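Aguiar Pour-Over Kettle: Two Months In

I've bought three kettles in six years, and the Aguiar is the first one I look forward to using. The spout is the reason. It pours a thin, steady stream from the first tilt, with none of the glugging my old Culla did whenever it was more than half full. 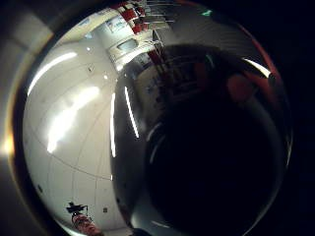
Dark, glossy and very reflective.

It heats a full pot faster than I can grind the beans, and the handle stays comfortable even when I'm making coffee for six people (my sister's family was here most of July, so I tested that a lot!). The lid fits snugly but comes off with one hand. I paid $54 at Pladgate and would pay it again.

My friend Mounir Belhaj swears by his Silik, and I borrowed it for a weekend to be fair. Nice kettle — quieter, too — but the base is huge and the beep could wake the block.

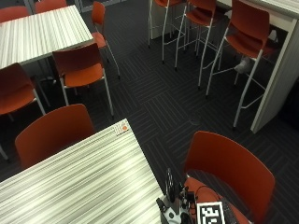 Two small gripes. The water marks inside the spout are a pain to reach, so I run vinegar through it every couple of weeks. And the cord is short. Mine barely makes it to the outlet behind the toaster, so measure before you order.

Still, I love this thing. My coffee tastes better and I've stopped splashing the counter.

Liudmyla Fedoruk
Monday, August 1, 2022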